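Notícias da bancada: o braço que puxa lenços

Quem passou pela oficina da Multombridge nas noites de terça já sabe que ando às voltas com isto desde março. Para os outros, resumo: estamos a montar uma estação com dois braços em que um deles tem de agarrar um pacote de lenços de papel, levantá-lo do pano sem o esborrachar e, quando tudo correr bem, deixar que o outro puxe um lenço. Parece brincadeira de crianças, e a minha sobrinha já me fez saber que o faz desde os dois anos!

Escolhi lenços porque são moles, baratos e há sempre um pacote em qualquer bolso. Com cubos de madeira eu já me entendia muito bem (um cubo é um cubo, fecha-se a garra e pronto), mas um pacote mole muda de forma assim que lhe tocamos, e foi aí que o meu programa antigo começou a fazer disparates.

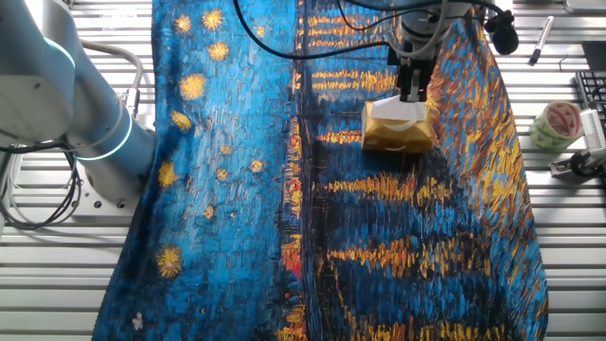

É preciso um sensor de força para agarrar coisas moles?

Para começar, dispensa-se. Eu limito a corrente do motor da garra e fecho devagar, em passos pequenos, até o valor subir e ficar estável três leituras seguidas. Um sensor a sério dá mais margem e um dia hei de comprar um, mas com o limite de corrente bem afinado já se pega em muita coisa sem estragos.

O pano com a noite estrelada sobre o rio é ideia da Ximena Ponce, e eu torci o nariz durante uma semana inteira. Dourado em cima de azul e amarelo, com pinceladas por todo o lado... coitada da visão! Mas ela insistiu que, se o sistema só funciona com fundo branco e liso, então não funciona, e tive de lhe dar razão. O meu primeiro detetor, que procurava manchas amarelas, apaixonou-se pelas estrelas e quis ir buscá-las uma a uma. Passei a usar contornos e um modelo pequenino, treinado com 1333 recortes que fomos etiquetando entre cafés, e a vida melhorou bastante.

Da parte mecânica há menos para contar, o que é bom sinal. A mesa de perfis com ranhuras é uma maravilha para quem muda de ideias como eu: desaperta-se, desliza-se, aperta-se outra vez. Já os lenços soltos são outra conversa, amarrotam-se, ficam com pontas espetadas para todos os lados e cada monte é diferente do anterior.

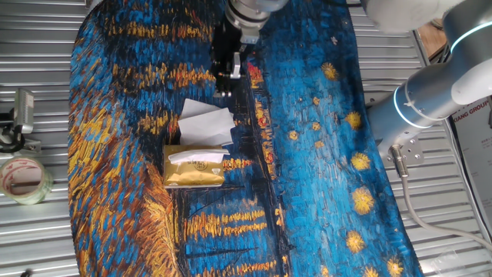

Texto de Ruaridh Tosh, para o boletim da oficina

Voltando à garra, que é onde tenho gasto os serões. Os dedos que vinham de origem eram demasiado lisos para o plástico do pacote, e cada tentativa acabava com ele a escorregar para o lado. Experimentei fita, experimentei borracha de câmara de ar, experimentei até umas luvas de cozinha cortadas (não recomendo, ficam com um cheiro terrível). No fim, o que mais ajudou foi mudar o sítio da pega: agarrar pela base, com as pontas dos dedos, deixando o resto do pacote livre por cima. Quem me deu a dica foi o pessoal da Cadwaladr, que nos vendeu os parafusos e ficou meia hora à conversa ao balcão.

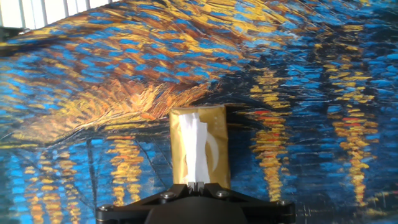 OFICINA E AUTOMAÇÃO

Passemos a contas, que sei que há quem só leia esta parte. Na última ronda fizemos 339 tentativas de pega, espalhadas por várias noites, e falharam 69. Das falhas, a maior parte foi com o pacote deitado mesmo encostado a uma dobra do pano: a garra leva tecido e pacote ao mesmo tempo e fica tudo num molho. Estou a tentar ensinar o braço a recuar um bocadinho e a entrar de outro ângulo quando a corrente sobe cedo demais. Por enquanto ele recua, sim senhor, e depois volta exatamente ao mesmo sítio, teimoso como o dono.

A outra dor de cabeça é a orientação. Com o pacote em pé e o lenço à frente, a câmara do punho percebe bem para que lado está virado; quando se inclina um nadinha, ou quando a luz bate no dourado, a estimativa salta de repente e eu fico a olhar para o ecrã a resmungar.

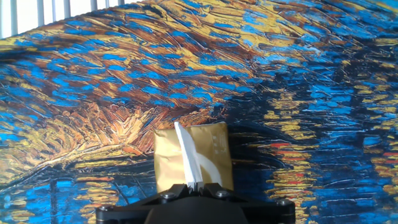
E enquanto essa estimativa andar aos saltos não me atrevo a ligar o segundo braço para puxar o lenço, porque basta ele enganar-se no lado para rasgar o papel ou arrancar o pacote ao colega. Vou juntar um filtro que faça a média das últimas 9 leituras e deite fora as que fugirem muito. A Ximena acha que vai ficar lento. Eu acho que lento já me servia!

O código está na pasta partilhada com o nome Prevevar, comentado às três pancadas mas comentado. Se alguém tiver em casa pacotes de lenços de outras marcas e outras cores, tragam, que estou farto de olhar para o mesmo. Estou por lá na terça a partir das oito e meia, na bancada do fundo.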